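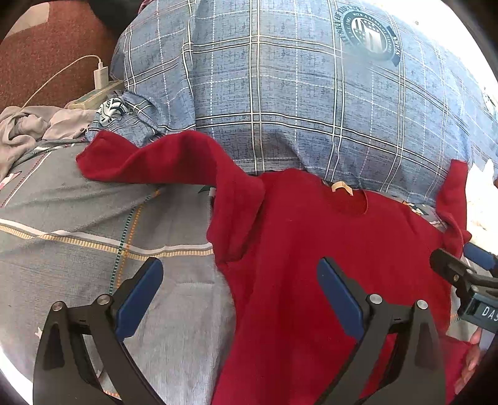

What's the best way to fold a long-sleeved knit shirt on a bed? Lay it face up, smooth the sleeves out flat, then fold each side in toward the middle with the sleeve laid down along it, and bring the bottom up to the collar.

Okay, that's the short version for Wilfredo, who wrote to the Lerkeck list on Saturday:

> Hi all, I have tried folding on the table, on the couch and on top of the dryer and my knit shirts still come out lumpy. Does anybody fold on the bed? And do you move the pillows first or just work around them?
>
> Wilfredo Villanueva

I fold on the bed every single time! My table is too small and there's always mail on it. As for the pillows, I'm lazy, so they mostly stay put and I line the collar up against one (a nice straight seam is a great guide, and it keeps the neck from wandering off while you fuss with the sleeves). 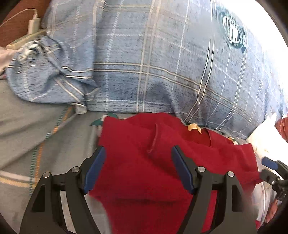

Plaid is my other trick, by the way. If your sheet or pillowcase has stripes, you've got a free ruler. Get the side seam running along a stripe and you'll see right away if one half is fatter than the other. It won't help with wrinkles, so give the knit a good pat with both hands before the first fold.
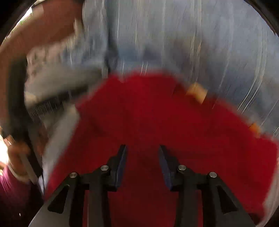 Oh, and go easy on the cuffs. I used to tug them and the sleeves ended up 4 different lengths (okay, two, but it felt like it). Now I only fold them back once at the shoulder and leave the rest alone.

Does anyone fold thick fleece the same way? Mine springs open in the drawer and I've started rolling it.

Fabrice Sabatier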